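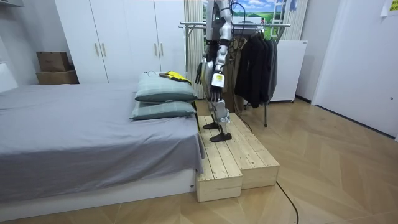 Filed under: Work Diary, Receptions

May. Back from the Beltolen walk-through at 4:20, feet sore.

The ceremony lawn slopes more than the site plan says. Over the length of the aisle the drop is 16 inches, falling toward the arbor, so the couple will stand lower than the back row. Told Hanneke Segers we should turn the layout and put the arbor at the top, by the hedge. She agreed, but the photographer now gets the sun behind the couple at five o'clock instead of on their faces. He can use fill flash. I sent him the revised plan and have heard nothing.

Chairs: 200 on the lawn, ten per row each side, ten rows. The rental order from Drillaleo still lists the old folding type with narrow feet. Those sink. Asked for the flat-rail version and was quoted $335 extra for the lot. Approved it on the spot - the contingency line covers it.

Dinner is 20 tables of ten in the barn. The power question is still open. The caterer wants two circuits for the warming cabinets and the band wants one of its own, and the panel has three spare, which leaves zero for the coffee urns. Options are to run the urns off the house kitchen or rent a small generator and park it behind the stone wall. Prefer the kitchen. The walk is long but it is level.

Amato confirmed the linen, ivory, floor length. Misus has not confirmed the cake stand, and the bottom tier is wider than the stand in their last email. Call them at nine.

Processional timed twice with the recording. First pass too fast, second pass fine with a four-second gap between pairs. Wrote that on the cue sheet in pencil. Rain plan not started.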